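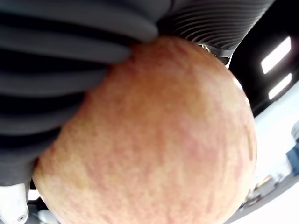
Handout 2: Looking at apples before grading
Brorkstead course in fruit handling, 04/09/2026

Read this before the practical in room 702. Bring a pencil and a clean cloth.

Skin colour
Apple skin has two layers of colour. The ground colour is the green, cream or yellow underneath. The flush is the red or orange over the top, which may be solid, mottled or in streaks. Write the two down separately. A streaked apple should not be marked as "red".

Dots
The small pale dots are lenticels, the pores of the skin. They are normal and are not counted as a defect.

Marks
For each mark, note the colour, the shape and where it lies. A brownish mark may be a bruise or only a surface blemish. Press beside it lightly with the thumb. Bruised flesh gives; a scar on the skin usually stays firm. If you can't tell, write "unsure" and put the fruit in the Laren tray for cutting.

Size
Weigh every apple. For this exercise, anything under 200 g goes in the small tray, whatever its shape.

Practical
Each pair gets 9 apples. Fill in one line of the sheet per fruit, then swap trays with the next pair and grade theirs without looking at their sheet. Hand in both sheets at the end.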